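Stulano Fee Notes – read me first

Hello, and thank you for stopping by. Stulano is a small collection of notes on what ordinary people pay to have their retirement savings looked after, and this page tells you what is in it, how it was put together and where it is likely to let you down. I have tried to keep the language plain. If you know what a statement from a savings plan looks like, you know enough to use everything here.

Version and date

Second release, July 27, 2023. The first release came out in March and had only the annual charges. This one adds transfer charges, paper statement charges and the charge for closing an account, which so many of you wrote to ask for (I heard you, I promise!).

What is in the collection

There is one main table, fees, with 154 rows. Each row is one charge on one plan, so a plan with an account charge, a paper statement charge and a closing charge takes up three rows. There is a second table, plans, with 72 rows, one for each plan. The two are joined by the column plan_id, and I would ask you kindly not to join them by plan name, as several plans changed their names between releases and I kept the old spelling in places.

Columns in fees:

plan_id – a short code, letters and digits, never blank
charge_type – one of account, transfer, paper, closing, other
amount – in dollars, or blank if the charge is a percentage
percent – per year, or blank if the charge is in dollars
how_often – yearly, quarterly, monthly or once
source_page – the page of the plan booklet where I found it
note – whatever I felt like saying at the time, which is sometimes a lot

Columns in plans:

plan_id – same as above
plan_name – as printed on the front of the booklet
min_balance – the balance below which an extra charge applies, blank if there is none
employer_pays – yes, no or part

How it was gathered

Everything was typed in by hand from printed booklets and then read back aloud by a second person, usually Gervásio Teixeira, who has a much better ear for a misplaced decimal point than I do. Where the booklet gave a range we entered the top of the range and said so in the note column. Where two pages of the same booklet disagreed, and you would be surprised how often they do, we took the later page and wrote down both page numbers.

For 26 of the plans we had only an older booklet to work from. Those rows have the word "older" at the start of the note, and you may want to leave them out if you are comparing one plan with another. I keep them in for people who are more interested in how charges have moved over the years.

Blank does not mean zero

Please, please read this part. A blank in amount and percent together means the booklet said nothing. A zero means the booklet said in so many words that the charge is zero. I have seen a chart made from the first release that treated the two as the same thing, and it made a good many plans look cheaper than they are.

Working out a yearly cost

The little script called Morlow takes a balance and a plan_id and gives back the total for one year. It turns quarterly and monthly charges into yearly ones and leaves out anything marked once. If your balance is under min_balance it adds the extra charge too – this part was wrong in the first release, and I am sorry if it sent you down the wrong road. A good first try is a balance of $100, which sounds silly but shows very clearly how a flat charge eats into a small account.
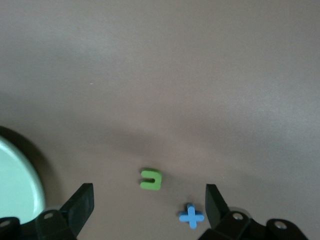
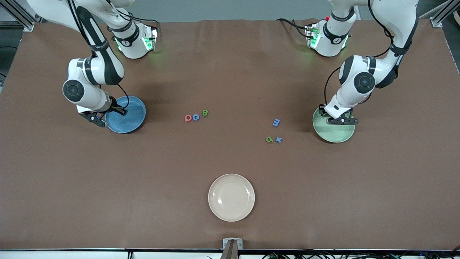 If you would rather work in a spreadsheet, the Cladari workbook has the same sums laid out step by step, with a sheet for each type of charge. Type only in the first sheet. The others fill themselves in, and they take it rather badly when you type over a formula.

Known problems

Transfer charges are thin. Many booklets say "a charge may apply" and leave it there, and those rows are blank with the wording copied into the note. Charges inside the funds themselves are left out entirely, so the yearly figure is what the plan takes and you still need to add what the fund takes.

Etim, the old lookup page, still runs on the first release. I hope to move it over when I find a free week.

Use and thanks

Use any of it for whatever you like, and a mention of Stulano is welcome. Please don't treat it as advice on where to put your money. Corrections are best sent with the plan_id and the booklet page, and I answer all of them, though sometimes slowly.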